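# Getting your little one through the first weeks of day care

So the place is yours, the paperwork is in a pile on the counter, and you're lying awake wondering how on earth you're going to walk out of that room and leave your baby behind. Welcome! Most of the families who come to us have been right where you are, and plenty of them have been there more than once (second children are not always easier, whatever your sister-in-law says).

Take what helps from this page and skip the rest. You know your child and we don't, yet.

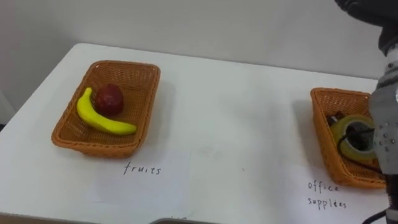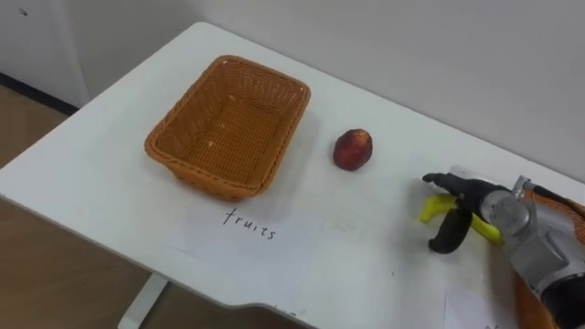 **Family Support Team, Borville Child Care Network**

## Before you start

You'll want to have these sorted out before the first visit, and ideally not the night before:

- The enrollment form, signed on both pages
- Shot records from your doctor or clinic
- The names and phone numbers of everyone who's allowed to pick up
- The $200 deposit, or your fee assistance letter if you have one
- A full change of clothes in a bag with your child's name on it
- One comfort item that can stay at day care all week

A word on that comfort item, and it comes from long experience. If your child has one bear in the whole world, and that bear is the only thing standing between you and a sleepless night, please don't send the bear. Send the second-best bear. A T-shirt you've slept in works beautifully for babies and some of the younger toddlers, and it doesn't matter a bit if it gets left behind over the weekend.

## Step 1: Visit together, and stay put

Your first visit should be short, an hour at most, and you stay for all of it. Sit on the floor if your knees allow. Let your child wander off and come back to you as often as they like, and try not to push them toward the toys or the other children. I know how tempting it is to say "Go on, go play!" in that bright voice we all have, but a child who is watching is already busy.

While you're there, chat with the teacher. Children keep an eye on how we treat new people, and a friendly talk about nothing much goes a long way. It's a good moment to ask about naps too, and where the diapers go, and which door to use when it's raining.

At our Clornetley and Kwan centers you can book two of these visits free before your start date. Pesov is a smaller building and does one, in the afternoon, once the babies are up from their naps.

## Step 2: Leave for a very little while

On the next visit, you go. Only to the parents' room or around the block, but you do need to go out the door, and your child needs to see you do it.

Tell them you're leaving. Please, please don't slip away while they're looking at the fish tank. It feels kinder in the moment and it does save you the tears, but then they spend the next morning holding on to your leg in case you disappear again. Say something short and say it the same way every time. "Mama's going to get coffee. I'll be back after your snack." Then a kiss, and off you go.

Ten minutes is fine for a first try. If that goes well, make it half an hour the next day, then a morning.

## Step 3: Make up a goodbye

Little children love a ritual, and a goodbye ritual gives them a job to do at the hardest moment of the day. It can be anything you like as long as it's quick. We've seen nose rubs, secret handshakes, a kiss in each palm "for later," and one family who moo at each other through the window. Practice it at home first, when you're only going to take out the trash.

Once it's done, it's done! Coming back for one more hug is the thing almost every parent does (I did it myself for most of a fall), and it starts the whole business over.

## Step 4: Stretch to a full day

Work up to a full day over the first two weeks if your job will let you. A schedule that suits a lot of families goes like this:

1. Mornings only, with pickup before lunch
2. Mornings plus lunch
3. Lunch and nap, with pickup at wake-up
4. The full day, ending at 5

If you have to be back at work right away, don't feel bad about it. Tell the center director, and we'll see whether a grandparent or a friend on your pickup list can do a few early days. Children who start with full days settle too. The evenings may just be a bit rough for a while.

## Step 5: Plan for the evening

And about those evenings. Your child may come home perfectly cheerful and then fall apart over the wrong cup. They've been holding it together all day among strangers, and you're the person they can let go with. Keep supper simple, have it early, and move bedtime up if you can stand to. Skip the errands. Questions like "What did you do today?" rarely get you anywhere with a tired two-year-old, so try sitting close with a book and see what comes out.

## If it isn't getting easier

Some crying at drop-off in the first month is ordinary, and so is a child who does wonderfully for a week and then starts crying in the second. Ask the teacher how long it lasts after you leave. You can call the room any time of day to check, and you will not be the only one.

Do get in touch with us if your child isn't eating or drinking at day care, isn't sleeping at home, or is still upset through most of the day after four weeks. We can come sit in the room with you, or change the schedule, or just talk it over.

## Help with fees

Families starting in August or later can apply for up to $400 toward the first term. Ask at any front desk for Form 56. You can hand it in with your enrollment papers or bring it later, and the desk staff will gladly go through it with you if the income page makes your head spin.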